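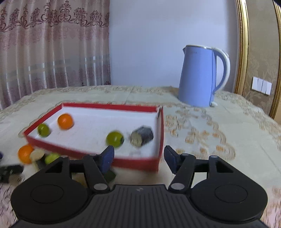 Page 30

Section 9. Setting up a pick-and-place run on a kitchen table

Before you start, finish the finger alignment in Section 3 and check that both fingertip pads are fitted square. The Gukis gripper should open and close by hand with no grinding at the pivots.

1. Cover the table with a cloth and pull the edges straight. A patterned cloth is fine.

2. Set a shallow tray in front of the gripper. A cardboard box lid does the job. If one corner is torn, turn it so the fingers don't have to reach over that corner.

3. Put a few pieces of fruit or veg in the tray and leave clear floor between them. Use a mix of colours and sizes, whole and cut.

4. Place the leftover pieces on the cloth beside the tray. These are used for the return moves in step 7.

5. Open the fingers fully. The pads should face each other across the gap with nothing between them.

6. Bring the gripper forward slowly until the pads are level with the near side of the tray. Stop and check that neither pad is rubbing on the cardboard.

7. Lower over one piece, close until it is held, lift clear of the side wall and set it down on the cloth. Do the same in reverse with a piece from outside the tray.

CAUTION: Keep kettles at the far side of the table, empty and unplugged, with the cord off the work area. The fingers will push over anything light.

Note: Set the grip limit in Doltico to 30 for soft fruit. Cut eggplant marks easily — start at 9 and work up.

Note: Pads from the older Hirano kit fit the same pins but sit slightly wider. Redo Section 3 after swapping them.

Wipe the pads with a damp cloth when you finish. Juice left in the joints goes sticky overnight.

Plirketdale Shared Workshop build guide, revised Sep 2, 2019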